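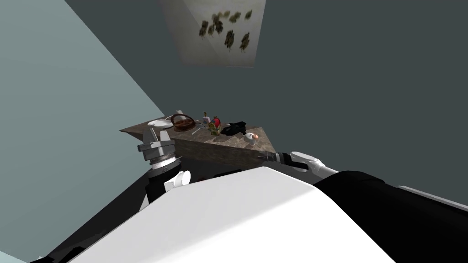
Plan de travail moucheté brun et beige, mur gris foncé

Publié le dim. 3 avril par Tania Miah

Bonjour à tous ! Je refais ma cuisine petit à petit et j'hésite pour le plan de travail : un vrai granit, ou un stratifié imitation pierre (j'ai vu le Kestow, très joli) ? J'ai peur des taches de café, on en boit beaucoup ici…

2 réponses · 18 partages

Žofie Hubáček
Bonjour Tania, quel beau chantier ! Chez moi c'est du granit depuis des années et je l'aime toujours autant, mais il faut le traiter de temps en temps, et essuyer vite le café et le citron. Demandez un échantillon et laissez-le traîner une semaine près de l'évier.

Barkent
stratifié, moins cher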